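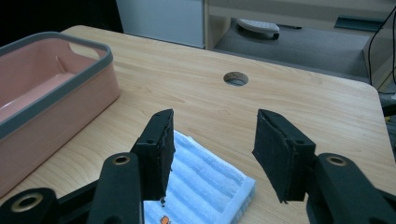

Ticket 3237: Whitish marks inside Flellamico storage bin
Logged by Hiu-tung Chu, 19 January 2022
2 comments

Reported problem: whitish marks on the floor and walls of the bin, the pink one with the grey rim. They were faint when I first noticed them and I'd say they are spreading, though I didn't keep a record and won't swear to it. The bin holds folded linen in the spare room. Nothing sharp goes in it, and I'd like to know what is supposed to be scratching it.

Trostelden's help page says to "wipe with a damp cloth". Did that. The marks vanished while the plastic was wet and came back as it dried, so I don't count that as a fix. The page then suggests warm water and washing-up liquid. Same result. I was not surprised.

Second suggestion, by phone: residue from fabric softener. I doubt it. The ribbed blue and white piece I keep in there hasn't been near softener, and residue ought to come off on a cloth. Mine stayed clean.

Third suggestion, same call: the table is doing it. I can't see how a tabletop marks the inside of a bin, but I emptied everything out and looked.
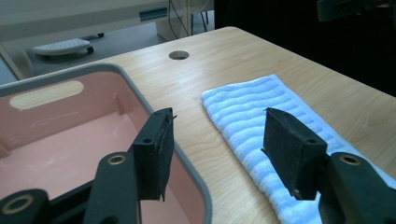
The wood is fine. I ran my hand along the rounded edge and round the cable hole and found nothing rough. I also checked the handle slot in the bin for a sharp lip, as I've had one of those before on a Tsao box. Smooth enough. The corners are where I'd look next – dirt collects by the little notch and I never get all of it out.

What I want to know is whether these are scuffs or the colour going. If they are scuffs, I'll live with them. If the colour is going, I don't want it on the linen, and I want a refund.

Comment from Wen-hsiung Au, Trostelden support
Thanks for checking the table. Please rub a dry white cloth firmly on one mark for a minute and see whether any pink comes off. If none does, it is surface scuffing and won't harm fabric. Please don't use a scouring pad. I'll leave the ticket open until February.

Comment from Hiu-tung Chu
Done on three marks, no pink. I'll accept scuffing for now, although a bin that scuffs from holding linen is not much of a bin. I've lined it with an old pillowcase and will look again before you close this. Please correct the help page – the damp cloth does nothing.

Shares: 16
Views: 469

Recent tickets
Horkance shelf will not sit level
Tsao box, lid sticks when full
Flellamico bin, replacement rim wanted
Cable hole cover missing from delivery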